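Sorting a Play Kitchen: Where Should Everything Go?
Project report, Pavithra Devadiga
Supervisor: Prakash Rao

1. Background

Toy kitchens are usually sold as one big set in one big box. The box tells you what is inside, but it does not tell you how to lay the pieces out or how to put them away. In my first report in February I looked at storage bins. For this second part I wanted to look at the table itself, and at how the layout changes the time it takes to clear up.

The question was simple. If the cookware and the food start out mixed together on one tabletop, which pieces slow a person down the most?

2. Materials

The pieces came from two sets, the Rosorik kitchen set and the Alik food set. I mixed them on purpose, since most homes have more than one set. The cookware is mostly white. The food is brightly colored, and some of it comes in small cut pieces.

I used a dark tabletop for every trial. On the pale table I tried first, the white plate and the white pot were hard to tell from the surface when I went through the recordings later. The dark one fixed that, although black handles are now harder to see. I did not find a surface that worked for both.

3. Layouts

Each layout had a cooking area and a food area, but I let the two run into each other. The egg was the piece I moved between layouts most often, because it rolls and has no obvious home. The large pieces that stand upright went in first and the food was placed last. 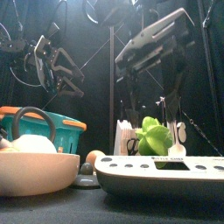
Toy stovetop, basket and bowl, with the egg between the bowl and the stovetop.

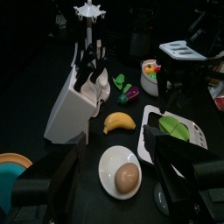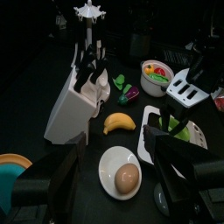

Egg on the plate in both of these, with the banana and eggplant out on the table and more food in the pot.

4. Method

Each trial started with a mixed layout and ended when every piece was in its place: food in one container, cookware in another. I ran 75 trials in total and handled 894 pieces over all of them. Trials where I was interrupted were left out, which took the number down to 69. Times were written on paper and typed up the same evening. A piece counted as a mistake if it went into the wrong container, even if it was moved back before the end.

5. Results

Size mattered less than I expected. The large pieces were quick to clear because there was only one way to pick them up. The small green pieces were the slowest. They lie flat, they look alike, and in the early trials they were often left for last.

Food that was already inside something caused the most mistakes. When the pot was cleared as cookware, the vegetables in it went along. After the first 20 trials I made a rule that containers had to be emptied first. Mistakes dropped, but the trials took longer — I think the rule is still worth it.

The egg was less trouble on a plate with a raised rim than on the bare table.

6. Problems

I did all the clearing myself, so I got faster with practice. Mr. Rao pointed this out early and suggested changing the order of the layouts, which I did from the second week on. The earlier trials were not repeated.

The lighting also changed between evenings. I did not measure it.

7. Next steps

I would like to repeat the work with the Trirkmont shelf unit next to the table and with at least two other people doing the clearing. I also want to try a separate small tray for cut pieces, kept close to the food container, and time those pieces on their own.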